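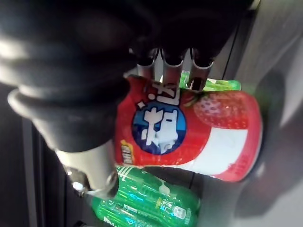 Household pickup

Household pickup is the everyday task of gathering stray items from floors and low surfaces and returning them to where they belong. It differs from cleaning, in which dirt is removed, although the two are often done together.

Beverage containers

Cans and bottles are among the most common items. A can lying on its side rolls easily and is usually collected first. Printed designs – a strawberry on a red drink can, for instance – help tell flavors apart when full cans are put back on a shelf. Empty ones go to recycling.

Floors and footwear
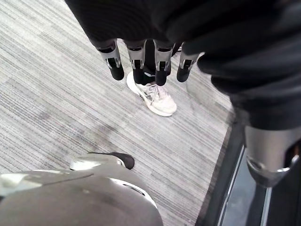 White sneaker on a gray striped carpet. Photo: Famby

Low-pile carpet keeps small items in view, but streaked patterns in several grays can hide crumbs and smudges. Shoes left on carpet are paired and moved to a rack or mat. Where people keep their shoes on indoors, pickup is normally done before vacuuming.

Storage

Open bins are the usual choice for mixed items. The Hamance bin holds 38 liters and the smaller Nendia is sold in sets of 4.

See also: Decluttering; Recycling; Carpet care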